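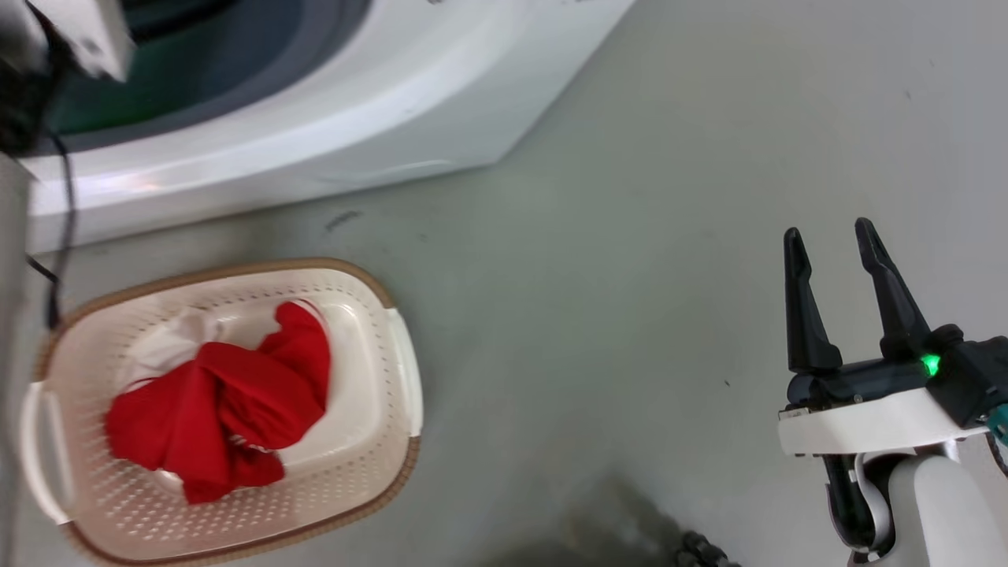 Ticket 3827 – Bookings in the laundry room disappear after midnight

Product: Plamereo booking panel with Skuretti card reader
Site: Navickas House, shared laundry room in the basement
Priority: Normal
Status: Waiting for supplier

Description of the problem

Residents book a washing time on the wall panel or on the web page. Both places show the booking correctly in the evening. After midnight the booking is still on the web page, but it is gone from the panel. When the resident comes in the morning and holds the card to the reader, the panel says "No booking found" and the machine does not get power.

It does not happen every night. I first had a complaint in January, but I believed then that the resident had used an old card. Now I have received the same complaint from several apartments, and I have seen it with my own booking also.

What I have tried

1. Restarted the panel from the service menu. Bookings came back after the restart and were gone again the next morning.

2. Changed the network cable between the panel and the wall socket. No difference.

3. Checked the clock. The panel was 2 hours behind the web page. I set it by hand and it was correct in the evening. On the morning after, it was again 2 hours behind.

4. Checked the card memory. The manual says that the reader can hold up to 400 cards. We have 200 registered, so I do not think the memory is full.

5. Removed my own card from the list and registered it again. The card was accepted, but the booking was still missing.

Update, Sun 12 April

I stayed up to look at the panel during the change of day. At midnight the screen became dark for a short moment and then showed the Skukora logo, which I understand is the company who makes the controller inside. Then the calendar was back, but without any bookings for the new day. The bookings for later in the week were still there. On the web page everything was as before.

I copied this from the event list in the service menu:

23:58 Sync OK
00:00 Day change
00:00 Controller restart
00:01 Time source not reachable, using stored value
00:01 Sync skipped, local date is newer

The last line I do not understand. If the clock is behind, how can the local date be newer? Maybe the stored value is from another time zone, but this is only my guess.
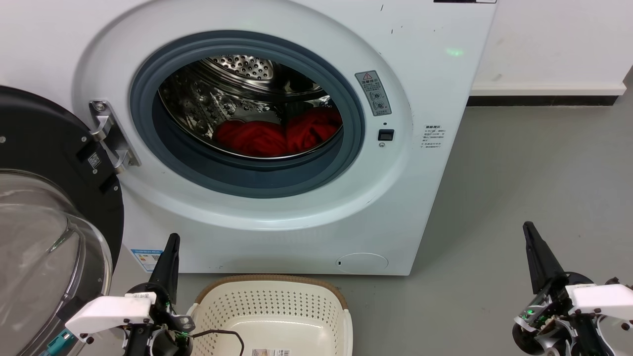

A second matter is connected with the first one. The panel marks a machine as "Free" as soon as it uses no power, and when the bookings are lost, people go by this mark only. It says nothing about what is inside. A washer can stand like the one in the photo, door open and red laundry at the bottom of the drum, and on the panel it would be the same as an empty one. Before, the booking at least showed which apartment to call. I would like to know if "Free" can be replaced with "Finished" until the next card is used.

Questions for the supplier

– Which address does the controller use for the time? I can ask our internet provider to check if it is blocked.

– Can the restart at day change be turned off? I did not find it in the menu.

– Residents have paid for bookings which they could not use. Can these payments be returned from the web page, or must I write each one by hand?

Temporary solution

I have put a paper list next to the panel, and I turn on the power with the service card when somebody has written their name there. It works in the daytime – but not in the early morning, when I am at work.

Reply from supplier

Thank you for the event list. We think the controller has old software, where the time source is a server that was closed. Please send us the software version, which you find under Service, then About. Please do not reset the panel to factory settings, as this will delete the cards.

My reply

The version field under About is blank. I have opened the cover and there is a label on the controller, but the print is too worn to read. Please tell me if there is another way to find the version, or if a technician must come. Any weekday after four is fine for me.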